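Cirkatent Planner – Frequently Asked Questions

What does Cirkatent do?

Cirkatent is the planning layer we run on two-arm tabletop cells. It takes camera input from the wrists and from outside the cell, builds a list of objects it believes are there, and sends grasp targets and arm paths to the controller. It does not replace your motor drivers or your emergency stop.

Why does the planner reject so many grasps on watches and straps?

A closed strap is a ring with a hole in the middle, and the default grasp sampler likes to aim at the center of things. Set shape_mode to "loop" and it will sample on the band. Items lying apart, like the cream-strapped watch between the fingers here, are the simpler case. Straps standing side by side in a tray tend to get merged into one object, so raise split_level before you change anything else.

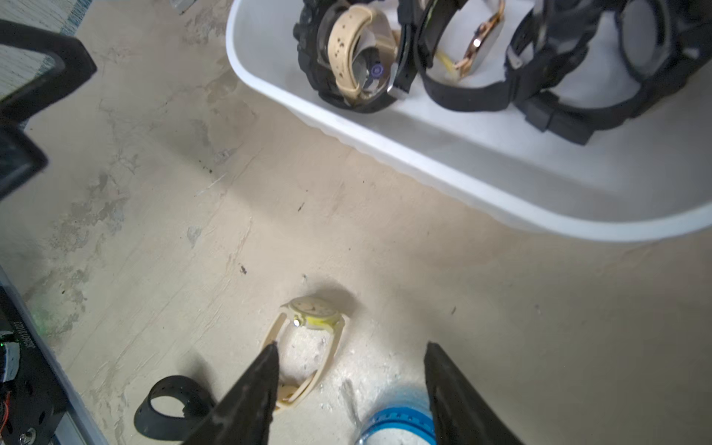
Which camera should I trust when they disagree?

Use the outside view for deciding which arm goes, and the wrist view for the last part of the approach. The switch happens at handoff_mm, which is 25 by default. Joris Dewulf tested other values on the Plelbridge cell and went back to the default.

The fingers show up as obstacles in the wrist view. Is that a bug?

No. The self mask has not been loaded, or it was made for other fingers. Run the mask tool again after any finger change. It needs 10 clear views with the gripper open.

Can both arms work at the same container?

Yes, with shared_zone turned on. Each arm reserves a volume before it moves, and the second arm waits if the two volumes overlap. Cables are not part of the arm model, so add padding around any hose or loop near the wrist. Without the padding, the planner will treat that space as free.
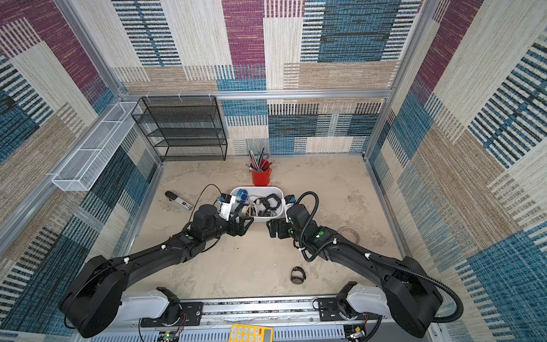

Both arms at the basket, with a camera on each wrist.

The object list is full of things that are not on the floor. How do I fix that?

Patterned walls are the usual cause. Draw the floor region in the setup page and turn on floor_only. If you need to reach shelves or hanging baskets, add them as separate regions.

Clear tape rolls come and go in the list. What helps?

Raise hold_frames so an object is kept for longer after it drops out. Bayu Khoo is working on a better fix for clear plastic – see ticket 722.

Does it run with the Hermans controller?

Yes, from build 296 on. Older builds connect but ignore speed limits sent by the planner, so please do not use them.

Where do I send logs?

Attach the session folder to a ticket on the Pravley tracker. Include the config file. We can't replay a session without it.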